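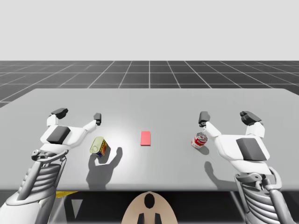

How do you record your moves when you're down to your last few minutes?

Keep writing for as long as the rules of your event make you, then catch up as soon as the flag falls.

Practise it at home first, it's great fun! Play a quick game against a friend and write every move in short form: Nf3, exd5, O-O. Make your move, press the clock, then write. If you miss one, leave the line blank and carry on. Afterwards, replay the game together and fill in the gaps (your opponent's sheet is a lovely help here).

Graham Inskip, Flavgate Chess Club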